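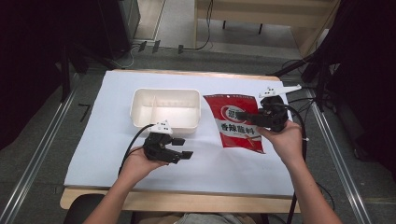

Salgado objected, when an early draft of this section was read out at Starkcombe, that a person holding the grippers directly will always move in ways the arm cannot follow, and that remote control at least rules this out at the source. We accept the point and deal with it by filtering.

Figure 4. Demonstration by hand with a pair of hand-held grippers. The work items are a two-compartment tray and a red snack bag on white paper.

4.2 Collection by hand

Each demonstrator worked seated, with one gripper in each hand. Marker pieces fixed to the grippers give the pose of each tool, and finger opening is logged on the same clock. In total 133 demonstrations were kept. A further 14 were dropped at replay in Duvow, all for wrist angles outside the joint limits of the target arm.

The remote-control set used the same items and the Reler leader arms. Demonstrators took roughly twice as long per attempt in this condition, and paused more often before closing the fingers. Nair labelled the pauses in both sets; his labels are used in Section 5, where the two sets are compared at equal size.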